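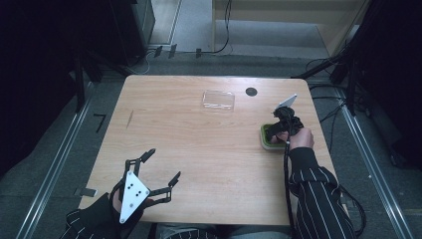 Wozu braucht ein kleines Büro überhaupt einen eigenen Netzwerkspeicher?
Damit alle auf denselben Stand der Dateien zugreifen und die Sicherung nicht mehr an einzelnen Laptops hängt.

So, damit fange ich an, und dann erst einmal herzlich willkommen sagen! Schön, dass so viele gekommen sind, obwohl Sonntag ist und draußen die Sonne scheint. (Kurz warten, bis hinten alle sitzen.) Dank an Celeste Godoy für die Einladung nach Puverton und für den Kaffee, den ich dringend gebraucht habe.

Ich erzähle heute von unserem Umzug bei Besora. Wir hatten 2.312 Projektordner auf einem alten Server, der unter dem Schreibtisch von Joni Pesonen stand und im Sommer so laut wurde, dass man beim Telefonieren in den Flur ging. Joni darf an dieser Stelle gern nicken.

Folie zu den Platten: Wir haben lange über die Größe diskutiert und viel zu wenig über die Aufteilung. Vier Einschübe, RAID 5, eine Platte darf ausfallen. Unbedingt langsam sprechen, hier kommen immer Rückfragen! Und dann der Satz, den ich jedes Mal wiederhole, weil er mir so am Herzen liegt: Ein RAID ersetzt kein Backup. Wer eine Datei löscht, löscht sie auf allen Platten zugleich.

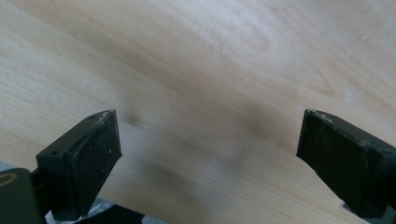
Wie oft sollte man eine Rücksicherung ausprobieren?
Einmal im Quartal, und zwar mit echten Dateien, die man hinterher auch öffnet.

Bei unserer ersten Probe ließen sich 41 Ordner nicht zurückholen, ausgerechnet die mit den Umlauten im Namen. Das war mir damals furchtbar peinlich, heute erzähle ich es gern. (Falls jemand nach dem Werkzeug fragt: Die Umbenennung lief über ein kleines Skript, ich schicke es auf Wunsch herum.)

Zum Netzwerk nur kurz, sonst reicht die Zeit nicht. Erst den Switch prüfen, dann die Kabel, und erst danach über eine schnellere Karte nachdenken. Bei uns steckten noch neun alte Kabel im Schrank, die den Durchsatz gebremst haben, und ich hatte schon den Bestellschein für neue Hardware ausgefüllt!

Danach Fragen, gern auch ganz grundsätzliche. Mikrofon bitte zuerst in die hintere Reihe geben.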